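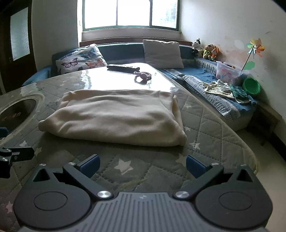
Folded cream garment on the star-print quilted cover

Drenumgate: The Complete Radio Scripts
Plirnley Books, paperback, 3,000 copies in the first printing

If you grew up with Drenumgate on a Sunday evening, you will know the sound of that harbour bell before you know any of the characters' names. All 41 episodes are in one book at last, from the night the ferry fails to arrive right up to Inspector Shin's long walk back along the sea wall, and it's a joy to have them on paper!

The scripts are the ones the cast worked from in the studio, so you get the sound cues, the crossings-out and the pencilled timings as well as the lines. Some scenes are longer than what went out. The argument in the customs shed in episode 3 runs on for another two pages, and it's some of the funniest writing in the whole series (the business with the parrot licence finally makes sense).

Cristóvão Torres, who wrote every episode, has added a new introduction and short notes to each series. He is very good on how Patport got its geography. The town was drawn on the back of a canteen menu, and the lighthouse moved twice before anyone in the production office spotted it. Ga-eun Bae, the voice of Shin from the second series onwards, writes an afterword on taking over a part that listeners already loved. I read that bit first and would suggest you do the same.

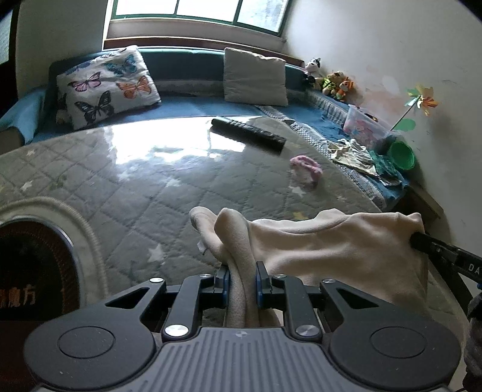
What's in the book

All 41 scripts in broadcast order
The unmade Christmas special, in outline
Cast lists for each episode, with doubled parts shown
A map of Patport, redrawn to match the final series
Around 40 studio notes and letters, typed out in full
Index of songs and sea shanties

How it reads

Surprisingly fast. Radio scripts can be hard going when the effects take over, but Torres keeps his directions short – "Door. Rain. Shin, cross." is a typical one – and after a few pages you hear it all anyway. New listeners can start at the beginning without any trouble. The fourth series does give away the ending of the third on its first page, so go in order if you care about that sort of thing.

Details

Paperback with sewn binding, so it lies flat on a music stand or kitchen table
Cream paper, black and white throughout
Published in October
Recordings not included

Performing the scripts

Amateur groups and schools are welcome to read scenes aloud. For a ticketed performance, please write to Plirnley first and say which episode you have in mind. Episodes 1 and 12 need the smallest casts.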